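25 December 2025

Quiet building, so I finally went through the Revura glue trial. Supplier's claim is that the stuff holds as well after a winter outdoors as it does on day one. I don't buy it yet.

Arvid glued up 14 lap joints in March, all from the same Harach spruce board, and left 12 of them on the rack at Vik. The other two stayed on the shelf as controls. Two controls is thin. I said so then and I'm saying it again. 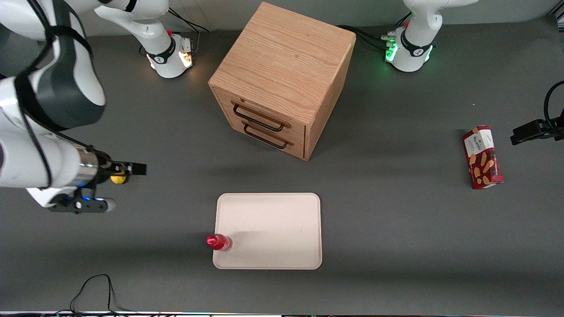
Best joint let go at 3,070 newtons. Nice number, and it's the one Arvid put in bold. It was also the one with the thickest glue line, and we never measured glue lines before clamping. So is that the glue or the clamping? Can't tell from what we've got.

Four joints failed in the wood, well away from the bond. The supplier would call that a pass. I'd call it a weak bit of spruce - we learned nothing about the glue from those, and I've pulled them out of the average. Ming-te thinks they should stay in with a note. We can argue about it.

Colour change on the squeeze-out is real, greyish and a bit chalky. Doesn't seem to line up with strength either way.
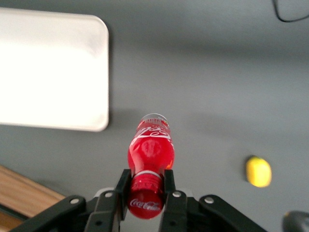
Photo: Ming-te Cheng / Stutden workshop

Also not happy with the moisture readings. The old meter reads high on cold wood and somebody took half of them straight off the rack. Crossed those out in the table.

To do: new board, more controls, shims in the clamps so the glue line is the same every time. Ask Revura for their raw figures, not the brochure. Arvid to check whether the second tin came from the same batch as the first. Label's gone, so good luck.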